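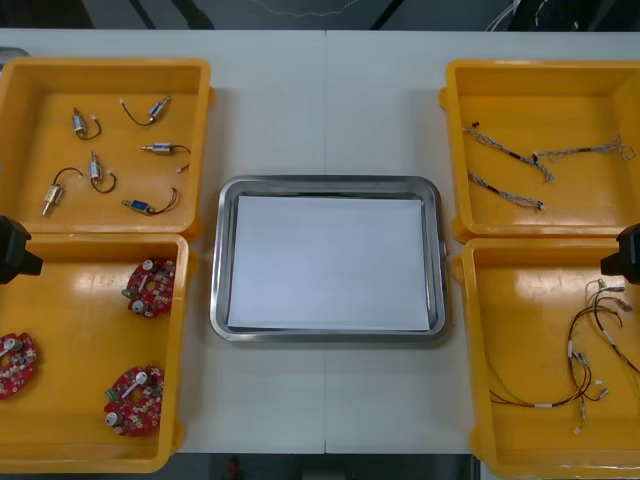 Setting up a kitting demonstration for an open day is mostly a matter of deciding what the visitors will stand in front of while somebody talks. These are the instructions we used for the two-arm kitting cell at the Kendmont open day in May, written up for the next crew. The layout has four yellow bins, two on each side of a steel tray, and each bin holds one kind of part: solenoids, red circuit boards, and two kinds of wire harness. A sheet of white paper goes in the tray before anything else.

The task is to build a kit by moving parts out of the bins and into the tray. It is a short task. That suits visitors, who stay at a station for a few minutes and then move on.

Before the doors open

Switch on the controllers at least 36 minutes before the first group. The figure comes from Anas Darwish, who timed a full start on the Kendmont hardware, including the homing routine and a check of both wrist cameras. If the building circuit has been off overnight, add time for the network switch.

Walk the arms to the ready pose by hand controller at low speed. Both grippers should stop over the outer edges of the bins, clear of the tray. Save this pose under the name ZUSOW READY. The Zusow sequencer looks for that exact name, in capitals, and will refuse to load the demo file without it.

Check the emergency stop from the operator side and from the visitor side. Reset, then check again with the arms powered.

Loading the bins

1. Put the solenoids in one bin only. Spread them by hand until no two plungers are hooked together. Leads may cross if the connectors stay visible.

2. Lay the circuit boards component side up. Do not stack them. The tall cylindrical parts catch on the board above.

3. Lay the braided harnesses side by side as far as they will allow. They spring back a little when released.

4. Put the branched harness in last and turn its connectors away from the bin wall.
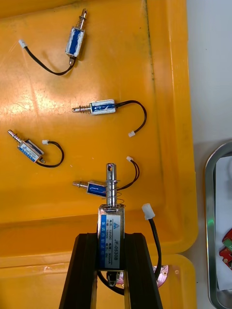

Grip settings are stored per part type in the Pinto parameter sheet. Load the sheet before the first cycle and do not edit it during a session. If a part slips, stop at the end of the cycle, note the part type, and raise the closing force by one step. More than 5 steps above the stored value means the finger pads need replacing. Elie Matar keeps spares in the gray drawer unit next to the operator desk.

Solenoids should be held by the metal body. A grip on the plunger will pass the width check and then rotate in transit. Boards are gripped at the edge. Harnesses are gripped on a bundled section, away from the connectors, at the slowest approach speed in the sheet.

Running a session

Keep groups to the marked line on the floor, 900 millimeters from the table edge. The presenter stands on the left and the operator on the right, with a hand free for the stop.

Start with the arms still. Explain the layout first, then the order of picks, then start the sequence. Hortensia Jara gave the talk in the opposite order during the first morning session and found that people watched the motion and missed the explanation. The revised script is shorter and has the talking at the front.

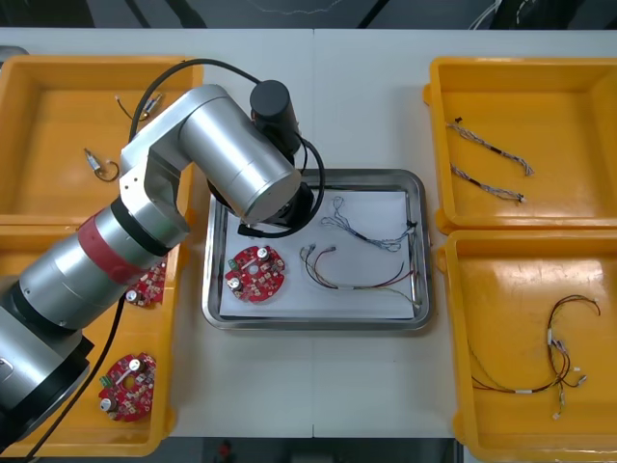 Use the pause command between picks if there are questions. The arm holds position and the sequence resumes from the same step. Do not use the stop button for this purpose. A stop clears the queue, and the kit must be restarted from an empty tray.

Questions that came up often, with the answers we agreed on:

Does it know what it is holding? It compares gripper width and a wrist camera view with the entry for that part.

Can it be faster? Yes. The open day profile is limited for the audience.

What is the hardest part? Harnesses. Their shape changes at every pick.

Resetting between groups

Move the arms back to ZUSOW READY. Return the kit parts to their own bins by hand, spread them again, and square the tray to the table seam. Replace the paper if it has creased. Dale Gosselin and Tarek Moussa handled resets in alternation, and the checklist from Provton was adequate with one change: check the tray position after refilling the bins, as sleeves tend to move it.

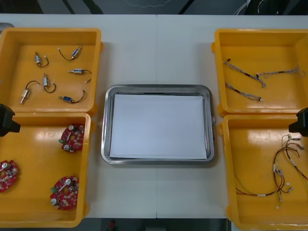

Bins stocked and tray lined, with both grippers at the sides of the table.

Log each session on the sheet by the operator desk: start time, part types picked, slips, and any stop. At the end of the day, park the arms, power down the controllers before the network switch, and leave the Pinto sheet closed on the desktop. Changes to the saved pose go to Anas Darwish.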